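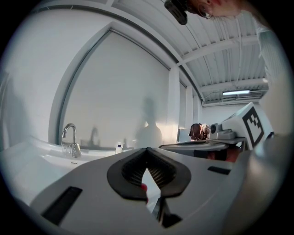

Hot tap in kitchen goes weak after a minute, cold fine, bathroom fine

Chiyo Tamura
Cidby

Hi all. Hope someone can help before I ring the landlord again, he's not keen on hearing from me.

Second floor flat, combi boiler in the cupboard on the landing. Kitchen tap is a mixer, single lever. Cold side is strong, always has been. Hot side starts off OK and then after a minute or so drops to a sort of dribble. Still hot, just hardly any of it. Turn it off, wait, turn it on, same again. Takes an age to fill the washing up bowl.

Bathroom basin and shower both fine for hot, can run the shower for ages with no change. So I don't think it's the boiler?? Boiler pressure needle is in the green, have not touched it.

Water round here is very hard. Kettle furs up in a fortnight. Tap was here when I moved in last September so no idea how old it is or what make, no name on it that I can find.

Things I've tried:
- unscrewed the little mesh bit off the end of the spout, soaked in vinegar overnight, put it back. Bit better on cold. No change on hot.
- checked the valve on the hot pipe under the sink, the one with the screwdriver slot. It's in line with the pipe so open I think
- swore at it

Neighbour says whole tap needs replacing and quoted me 90 quid from his mate. Seems a lot if it's only a washer or something. Is it something I can do myself? I own a screwdriver and an adjustable spanner and that's your lot.

Thanks

Masaru Wada

Replace the tap. Had the same, messed about for weeks, new tap, sorted. Get a decent one tho, the cheap ones go the same way.
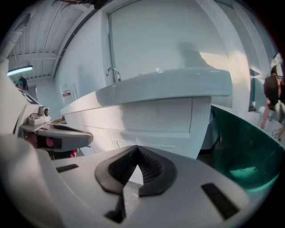
Didier Baudry | April 11, 2023 | Member, Plumbing and Heating

Wouldn't buy a tap yet. And not with your own money if you're renting! Taps are normally the landlord's job, so tell him in writing even if he grumbles. Text will do.

Bathroom hot being fine tells you most of it. Boiler's making hot water, pipe gets it round the flat, so the trouble is between wherever the kitchen branch comes off and the end of your spout. Not much in there. Valve, flexi hose, cartridge.

The "OK for a minute then weak" bit is the clue. Something in there is changing as it warms up. On the old style isolating valves with a rubber washer in, the washer can swell with the heat and close up the hole. Looks fully open from outside, isn't. Same with a flexi hose, the rubber lining goes soft with age and can fold in on itself. Neither one shows on the cold side.

How I'd check, in this order:

1. Boiler off at the control. Hot isolating valve shut, quarter turn, slot goes across the pipe. Open the tap to hot and make sure it really stops. If it keeps running STOP, you need the main stopcock instead.

2. Bucket and an old towel in the cupboard. Undo the hose from the valve. Two spanners for this, one to hold the valve still and one to turn the nut, otherwise you twist the copper and then it's a proper job. So borrow one.

3. Point the valve outlet into the bucket, open it slowly. Boiler back on for this bit, and mind your hand, it will come out hot. Let it run longer than a minute. Empty the bucket as you go.

If it goes weak there, it's the valve or the pipe before it. If it stays strong it's the hose or the cartridge, so shut the valve and carry on upwards.

Hose is cheap. Check the lenght and the thread at the tap end before you buy, they're not all the same. Fibre washer or rubber one goes in the nut, dont reuse the old one.

Cartridge: little cap on the lever, grub screw under it (Allen key), lever off, shroud off, big nut, cartridge lifts out. Both isolators off first, hot AND cold. Plug in the sink or you will lose the grub screw. Take the old one to the merchant and match it by eye if there's no name. Mostly 35mm or 40mm across. If the seat's furry, vinegar on a cloth, not a knife.

If it is the valve, get someone in. Water to the flat has to go off and the pipe has to be drained a bit. Not hard, but not one for your first go in a second floor flat with people underneath.

Misaki Chiba

Agree with Didier on the valve, mine was exactly that. Plumber was here less than an hour. He also gave the slot a turn back and forth first and it helped for 2 days, then weak again.

Only thing I'd add, take a photo under the sink before you undo anything. I got my hoses crossed and had hot where cold should be all weekend.

Chiyo Tamura

Thanks both, have texted landlord. Borrowing a spanner off my sister Sunday and will do the bucket thing if he's not replied by then.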